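Open day at the Rarkine lab: was it worth the trip?

tolvan_k
I went to the Rarkine open day in December and I want to write some words while I remember it. The queue was long, they told us 886 visitors before lunch. The part I liked most was the toy kitchen table. One white arm, toy fruit, dishes, a small toaster oven. Róisín Nic Aodha from the Traken group explained it very clearly, also for people who do not program. Each group got 30 minutes, which I found generous. I put my pictures here.
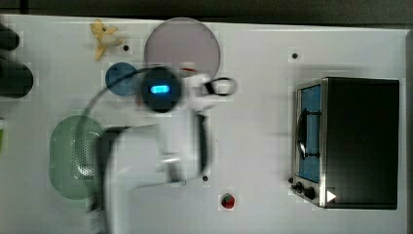
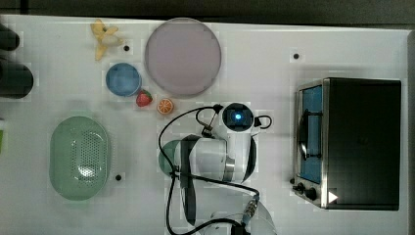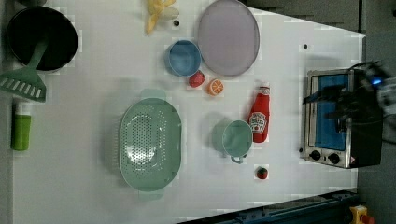 Toy kitchen table at the open day, all three from overhead.

mossgate
Thanks for posting. I have to say I was a bit bored at that table. The Lightfoot walking demo next door had much more going on.

tolvan_k
I respect this, but I do not agree. Walking is nice to look at. For me the small objects are more interesting, because a strawberry and a big plate ask for very different grips.

pell_anders
They're toys, though. A real strawberry gets crushed. I asked about it and was told real food is "a later stage." Fludalau said the same at their demo.

tolvan_k
It is a fair point. I would also like to see real fruit. But I think one must begin somewhere, and they did not promise more than they showed.

mossgate
Did you get to ask questions? Our group had 6 people talking at once.

tolvan_k
Yes, two. If you go next time, take the early group and stand near the oven side.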